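Tuesday, after lunch

Mug storage for the kitchen corner, continued. Asanka Wickramasinghe wants one type picked before we order for the Vendia rooms, so I had both on the white table by the curtain today: the wooden mug tree and the black wire rack with the dowel across the top.
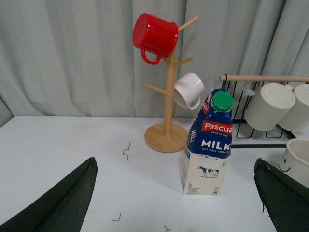
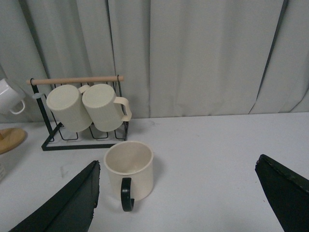 Tree with the red and white mugs, first picture; cream mug with the black handle by the wire rack, second.

Notes so far:

Tree – takes up little table. Four pegs, so four mugs at most, and big handles sit at odd angles. The red plastic one is light and swings when the table gets bumped. Round base could be heavier.

Wire rack – needs more room, but the loops keep the mugs in a row. Would rather have this next to a sink. Check that the narrow handle on the cream mug doesn't catch on the wire.

Clearance: the Farnik shelf leaves us 400 mm above the table. Measure both again with mugs on, I only wrote down the bare heights last time and now can't find the page.

Milk: the liter carton stays on the table for now. Move it to the shelf if we go with the rack.

Order would be 36 pieces. Clakby have the rack, Lukoševičius only the tree. Still waiting on a price for either.

To do: ask Asanka if mixed is OK – trees in the small rooms, racks by the sinks. Wipe down the dowel and look at the finish again in February.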